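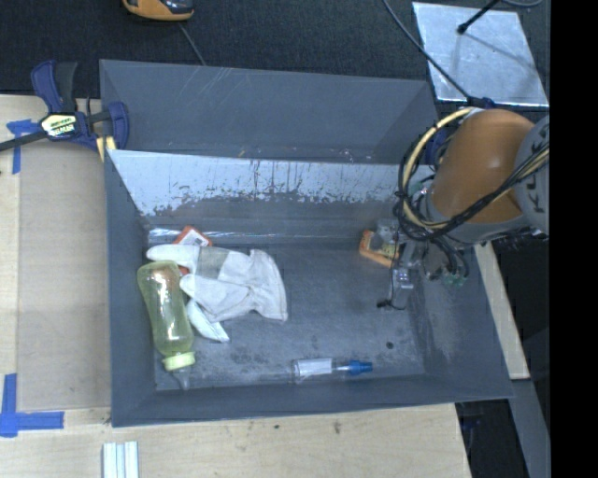 Tenants in Jendport had asked for longer notice before their water was switched off, and one wrote to the supplier in spring that a card through the door the evening before was of no use to anyone working nights. Prerix Water has now changed its notice period for planned work from one day to 9 days.

August 20, 2021 — The new period applies to all planned shut-offs in the Jendport supply area, which covers 621 homes and 273 business premises. Notices will be sent by post and by text message. Emergency repairs are not affected.

The first work under the new rules is the replacement of around 800 metres of cast iron main between Wunderlich Street and the Lilarura pumping station. The existing pipe will be taken out of service in sections. Supply to each section will be off between 09:00 and 15:00 on the day stated in the notice. Pressure may be lower than normal for up to two hours afterwards.

Customers may see cloudy or slightly brown water when supply returns. The cold kitchen tap should be run until the water is clear. Washing machines should not be used during this time.

Work is due to finish in December. Road surfaces will be restored section by section — temporary at first, then permanent once the ground has settled.

Customers who need a supply of water for medical reasons should register with Prerix Water before work starts in their street.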